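Planning the Next Equipment Cycle: A Conversation with Gediminas Kairys

Gediminas Kairys has overseen equipment planning at Hollon for six years. His office is now preparing the request for a second robot workstation at the Plisgate site, and he met with us in May to explain how the figures were reached.

"The arm is the item everyone asks about," he said. "The smaller lines are where our last budget went wrong." Spare gripper fingers, clamps and cables came to $3,885 in the first year, against a planned $305. The new request lists 16 separate accessory lines, each with its own replacement date.

Table space was also underestimated. "We priced a table for the arm and forgot the work," Mr. Kairys said.
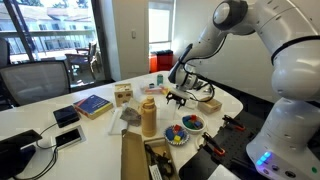
Bowls and blocks on the worktable, with the gripper over it. 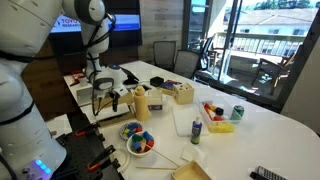
Olanrewaju Adeleke would prefer to lease. In his view, a purchase commits the site to one model for too long, and the service contract offered by Dekker should be priced for the full term before any order is signed.

Mr. Kairys does not rule this out. "We have asked for both quotations," he said. "If the lease includes repairs and a loan unit, I will recommend it." The request goes forward once the second quotation has been received.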